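Fesley Border Towns Project: second progress report to the Thevar Fund

Hello again, and thanks for being patient while I got this together. Most of the spring went into the archive side of things, and I'm happy to say we're further along than I told you in the last report.

We now have 3,369 pages of trade and customs correspondence scanned, covering the years when the two governments were still arguing over who could sell what at the Risari crossing. I've read 1,470 of them closely. The early letters are friendlier than I expected (lots of talk about joint fairs and shared bus routes!), and then the tone goes cold within a few months of the visa rules coming back.

Interviews are slower. We've done 129, mostly with traders and retired border staff, and I'd like more from the far side of the river. Getting permits for that has been a headache — the consulate in Stironov wants a fresh letter for every trip, and two of ours went missing.
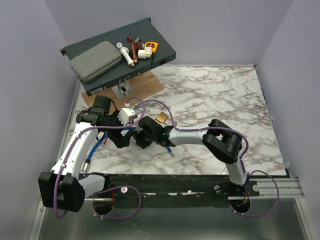 On money, we're a little under on travel for that same reason and a little over on translation. I'd like to move part of the travel line across, if you're okay with it. The translators are working through five boxes of handwritten petitions, and those take up to a day each for the really messy ones.

Next up is the draft chapter on the closure of the crossing, which I'm hoping to send you in September. I still need a decision on whether the interview transcripts can go online with place names left in.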